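Storing vegetables at the right temperature
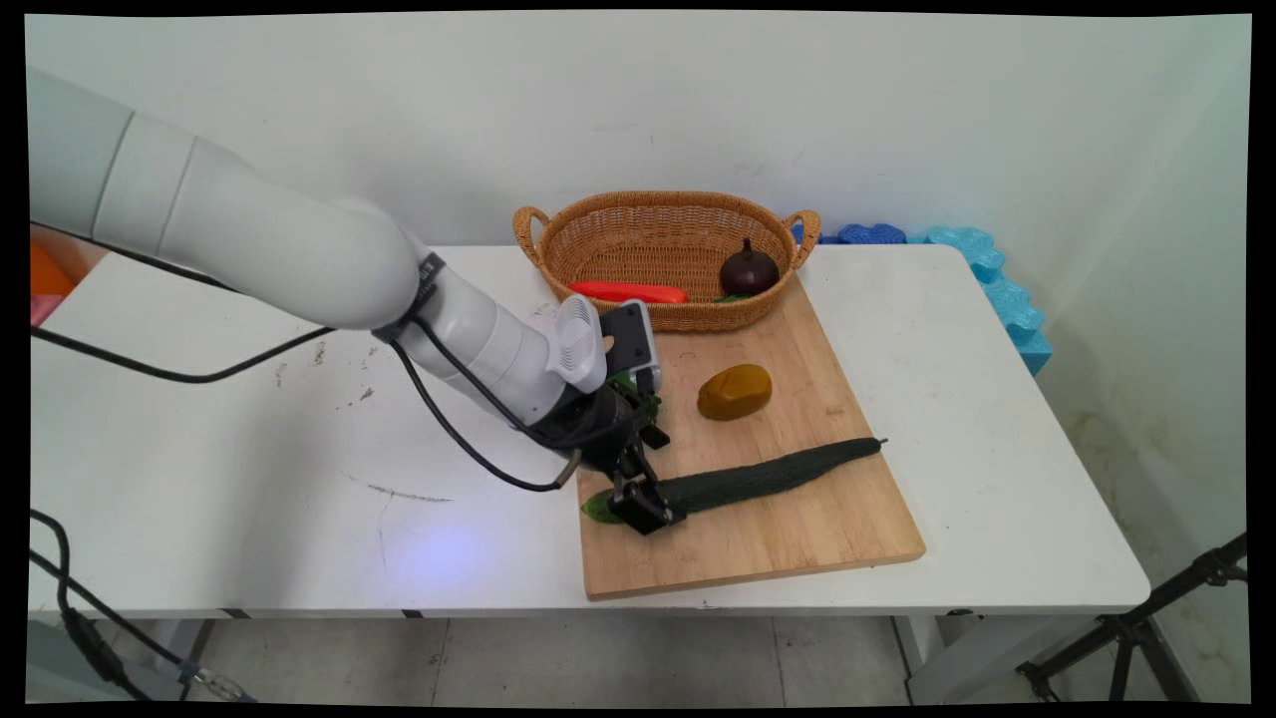

Cucumber, leafy greens and a wicker basket of produce on the prep table.

Johannes Du Plessis has spent four years testing household storage for Breathnach. His first point concerns cucumbers. "They are damaged by cold," he says. "Keep them in the warmest part of the fridge and use them within the week."

Leafy greens need the opposite. "Close to zero, in a bag with a little air in it." He washes them just before use.

On baskets he is brief. "Fine for onions and squash. Greens go limp in them by the second day."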